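Lernwood Discography Notes
README, last edited 10/11/26

What you get

One table of releases by the band Irard, from the first cassette to the last studio album, plus a second table of session players. Both are tab-separated text. Dates come from sleeves and labels wherever I could get hold of them.

I don't trust the press kit. It calls the debut a "lost classic" and gives it 12 tracks. My copy has 9, and so does every pressing I have been offered since.
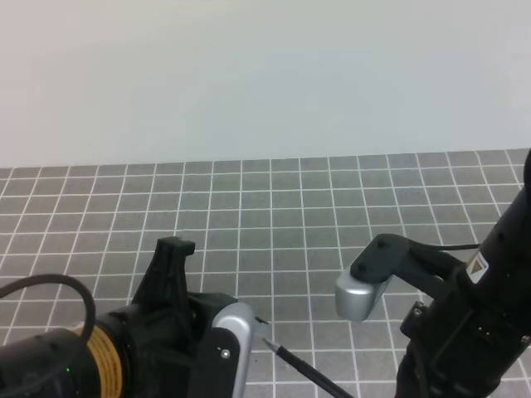 The chart column is mostly blank, and I would leave it that way. Fan sites repeat the same peak positions word for word, and none of them names a source. If you have a printed chart, send a scan.

Credits

Producer credits are a mess. Moser is listed on two albums, but the labels mention him only as engineer. I kept both versions in separate fields – pick one at your own risk.

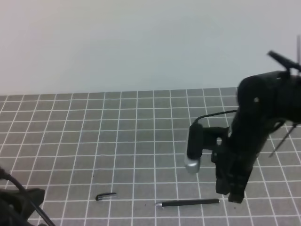
Black robot arm at the right of a gridded mat.

Genre tags

These came from the Grivent reissue notes, which call nearly everything "art pop." I doubt that the writer played the live tapes. Treat the tags as marketing copy.
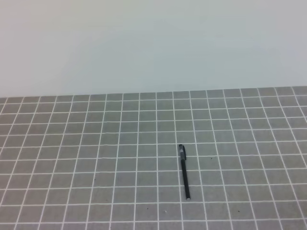

Pale wall and gray surface with a white grid.

Known problems

Two B-sides have no confirmed running time. The August remaster may be a plain volume boost, and I haven't heard anything to change my mind.

Corrections go to Notburga Wyss. Please include the catalog number and say what you checked it against. "Everyone knows" will be ignored.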